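Front desk / night reception, Hotel Yupanqui - start asap

We need someone on the desk. Small hotel, 39 rooms, two streets up from the bus station, open all year. Our night person is moving away end of the month and we'd like the new one to have a few shifts alongside her before she goes, so please don't sit on this.

Hours: 40 a week, mostly nights, 10 pm to 6 am. Every third weekend off. Some swaps possible once you know the others. No split shifts, we stopped doing those.

What the job is: check-ins (late ones, flights get in after midnight), check-outs before breakfast, phones, booking emails, card payments, closing the day's books. Parking permits. Taxi calls. Letting the bakery delivery in at 5. Folding breakfast napkins when it's quiet. Finding a crib at 1 in the morning for a family that didn't mention the baby. Noise complaints, mostly room over the bar next door, we move people if there is a room free.

You don't clean rooms. You may have to carry towels up, and the elevator is slow, so stairs sometimes. 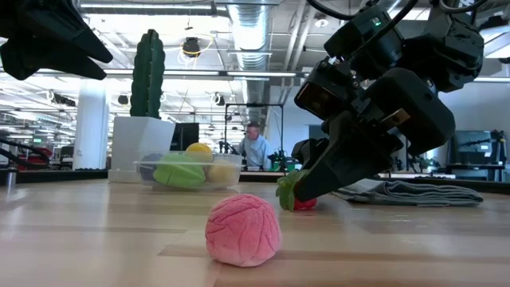 Who we're looking for: polite, awake, can add up. Hotel experience nice but not a must, two of the current team came from grocery stores. English good enough to calm down somebody tired on the phone. Spanish a big plus, any Turkish or Portuguese also useful with our groups. You need to be okay being the only staff member in the building from midnight on. Manager on call lives close by, she picks up.

Booking system is Wesanel. If you've used anything like it you'll be fine, if not Lizeth Benavides trains you, takes 3 shifts. Please don't write "expert in all hotel software" in your application, we will ask.

Pay: hourly, night supplement on top, paid every two weeks. Exact rate depends on experience and we tell you on the first call, before you travel anywhere. Breakfast included on every shift. Uniform jacket from us, black pants and shoes from you. Paid vacation from the first month. There is a staff room with a bed if your bus is not running, ask first.

Trial shift is paid. Full rate, same as everyone.

Also looking, part time: breakfast room, 6 to 11 am, four mornings. Setting up the buffet, coffee machine, clearing, dishwasher. Berkay Altıntaş runs breakfast and will do those interviews himself. Same address for applying, just put BREAKFAST in the subject line so it goes to the right person. And from January possibly one more housekeeping spot, if you want to be on the list for that say so now, we keep names.

How to apply: short email, resume if you have one, tell us when you could start and which nights you can't do. A phone number we can actualy reach you on. No photo please. No cover letter needed, few lines is plenty. Or drop it at the desk after 2 pm, mornings are bad, everyone's checking out.

We answer everybody, normaly inside a week. If you haven't heard, check spam, then call and ask for Edith Huamán. She's in most afternoons.

References: one is enough, somebody you worked for, not a cousin. We only call after we've met you.

Parking for staff is behind the building, tight, small cars only. Bus 627 stops across the street and the first one back is 6:20.

Posted 13 Sep 2023. Stays up until filled.

Contact: Edith Huamán, Front Office, Hotel Yupanqui | © Hotel Yupanqui | Back to top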